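Sep 24, 2022

Slept till gone eight, which my calf seems to have approved of, as it let me get down the stairs facing forwards for the first time this week. I did the heel drops on the bottom step before the kettle had boiled, both sides, slowly, and then the balance one with my eyes shut (I still grab the banister, but later than I used to).

I'd meant to rest altogether today, but it was so lovely and bright that I talked myself into the flat loop at Marsden — 200 metres of jogging, then a walk till my breath settled, then off again. The left side felt tight over the first few and then rather forgot itself.
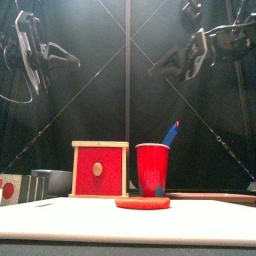 Omar Tannous thinks I'm still going off too fast, and told me over the phone this afternoon that a calf doesn't care how cheerful you feel, it only knows how much you've asked of it. He'd have me walking two days out of three until the end of September, and he wants the heel drops done with a bent knee as well, for the deeper muscle. I grumbled a bit and wrote it all down.

So tomorrow is a walk, and I shall try to be good about it. I've dug out the old Grellis shoes with the higher heel, and they do take the pull off the tendon, 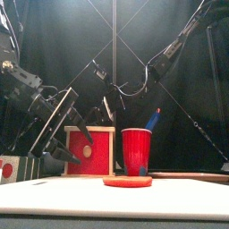

though they rub at the little toe if I forget the thick socks. Must buy more tape as well, I'm down to the last scrap.

Calf measured 2 cm smaller than the right one when I put the tape round it tonight. Still, there was no ache after supper, and I've had a long hot bath and put my feet up with the paper. Bent-knee drops in the morning, before breakfast.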